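Call for participants: shoppers and shop staff wanted for a study of small-town grocery stores
By Zawadi Kombo
August 2021
22 shares | 2 comments

Do you do your weekly shop at a corner store, a general store or a little grocery with three aisles and a bell on the door? Or do you work in one? We'd love to hear from you!

The Jodton Shopping Project is looking at how people in smaller towns buy their food, what they can't get close to home, and what keeps them going back to the same shop year after year.

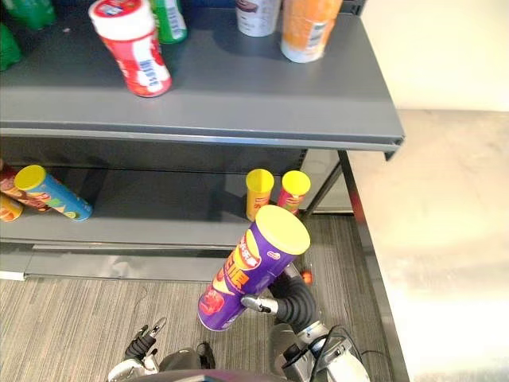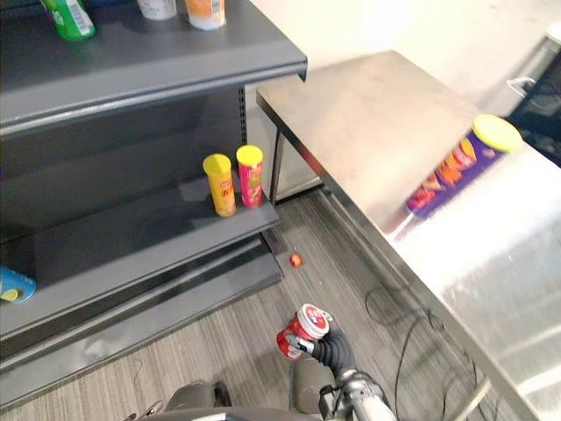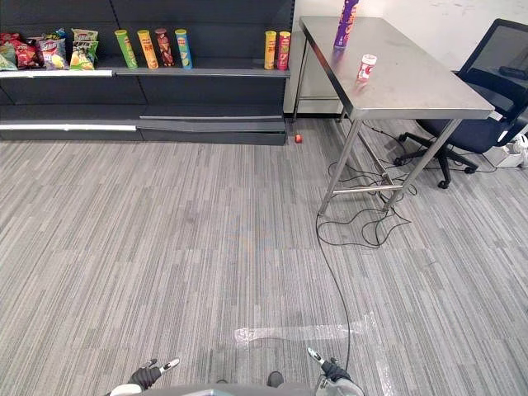
We're a small team working out of the old library building in Jodton, and we've spent the past year talking with shop owners up and down the Baudry road. Those talks were wonderful (one ran so long that we missed our ride home), but they only gave us one side of the counter. Now we want the rest of you.

Who can take part

Anyone 18 or over who lives or works in Jodton, Baudry or Nistico. You don't need to be the main shopper in your household. Teenagers' parents, shift workers, people who've just moved here, people who drive to the city once a month and fill the trunk: all welcome. We're especially keen to hear from cashiers and stockers, past or present, and from anyone who shops without a car.

What you'd be doing

You'd keep a shopping diary for 22 days. It's a paper booklet that fits in a coat pocket, and most entries take a minute or two. Jot down where you went, what you were after and whether you came home with it. Keep your receipts if you can, but don't fret over a lost one. Spelling doesn't count, and neither does neatness!

Partway through we'll phone for a chat, and when the diary is finished we'll invite you to a group conversation with other participants from your town. There'll be soup and good bread. If groups aren't your thing, we can do a second phone call instead.

What you'll receive

Everyone who completes the diary and both conversations gets a $284 honorarium, paid by cheque or e-transfer. We'll also cover child care and bus fare for the group conversation. You can stop at any point, and you'll be paid for the part you've done.

Your privacy

Names stay out of anything we publish. Diaries are kept in a locked cabinet, and you can have yours back at the end of the project if you'd like it.

How to sign up

Call or drop in to the project office at Prurnel House and ask for Corentin Marchal, who's looking after enrolment. He can take calls in English or French. Diaries start in October, and we'd like to have everyone signed up before then so there's time to mail the booklets out.

We use cookies to remember your preferences. Accept | Manage settings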